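Kitchen group, monthly meeting, June
Nikbridge, upstairs, 3 pm start (began late, kettle)

Present: Araba Ansah (chair), Abdul-Rahman Quartey (minutes), plus Unmont people from downstairs
Apologies: Aidoo, sent a note, see item 4

**1. Last minutes**

Agreed. One correction, the bread order goes to Fladatlow and not to Unmont. Changed on the shared copy.

**2. Bread for the open afternoon**

Long talk. Araba wants a mixed board on the counter, not a single big loaf. Everyone fine with that. Small toast loaf, a round bun, an oval one with the sugary top, a twist. Question whether sweet and plain can share one board. Aidoo's note says no, the sugar gets on everything. Araba says it's one afternoon. Left as one board, plain ones to be put out first.

Order is 90 pieces from Fladatlow, mixed. They quoted for 87 by mistake, Abdul-Rahman to ring and get it put right. Collection rather than delivery, before 9 am. Trays go back the same day or we get charged.

Slicing: not beforehand. Last time it was all hard by two o'clock. Bread knife to live in the drawer and not in the sink please.

**3. Counter and walls**

Marble-pattern worktop stays. Was on the list for replacing but there's no money and it wipes clean. Quote for a plain one was £1064 fitted, declined.

Wallpaper took up most of the item. Some want it painted over. Araba strongly against, says the flowers are the only cheerful thing on this floor. Unmont asked if it could be kept at the back and the sides painted. Felt that would look worse. Vote taken: keep it. Corners to be checked for lifting and stuck down again if need be, paste is in the tall cupbord.

Hooks on the top rail: nothing hanging there. Suggestions were mugs, tea towels, oven gloves. Mugs turned down (too heavy, and they'd drip on the worktop). Tea towels agreed, light ones. Araba has spare at home.
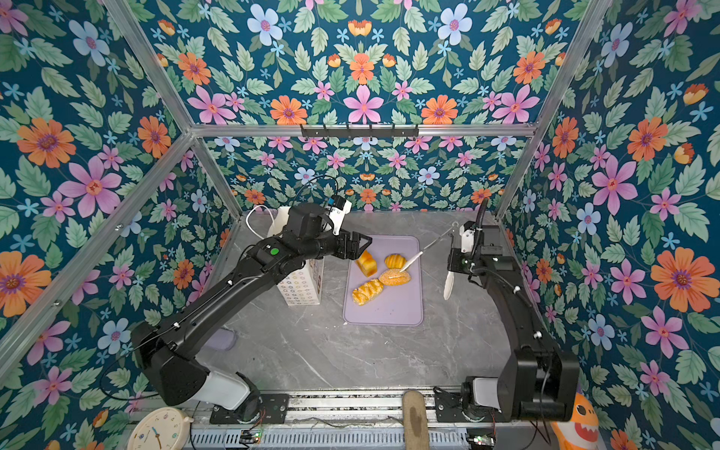 Abdul-Rahman Quartey
*Minutes secretary, Kitchen group*

**4. Boards and cloths**

Aidoo's note read out. Wants a colour for each use, with a list on the cupboard door. Agreed in part:

- lavender board, bread and pastry only
- raw stuff on the white ones, never the lavender
- crumbs brushed off after each use, board washed at the end of the day

The raised rim holds crumbs, so go round it with the brush and don't just tip it. Araba to do the list. Large letters!

Cloths are going missing again. Buy 3 packs, write KITCHEN on them in marker. If they turn up in the Unmont store room they come back, no arguing.

**5. Set up on the day**

Board in the middle of the counter, towards the back, so there's room in front for plates. Butter and jam on the side table. Napkins, paper. Tongs wanted, only one pair found and its spring has gone. Unmont may have some, will look.

Someone to keep an eye on the board and refill it a bit at a time. Four or five pieces out is plenty, the rest under a cloth in the back room.

**6. AOB**

- Fridge shelf cracked, still usable, don't put milk on it
- Tap drips. Reported twice. Araba to report it again
- Aidoo asks for seeded rolls next time, carried over to the next meeting
- Jam: who has the big jar?? Please bring it back

**Actions**

ARQ: ring Fladatlow re the order, collect the bread, buy cloths
AA: list for the cupboard door, tea towels, the tap
Unmont: tongs, check their store room
Aidoo: napkins and butter

Next meeting same time, same room. Closed 4.20, Araba had a bus to catch.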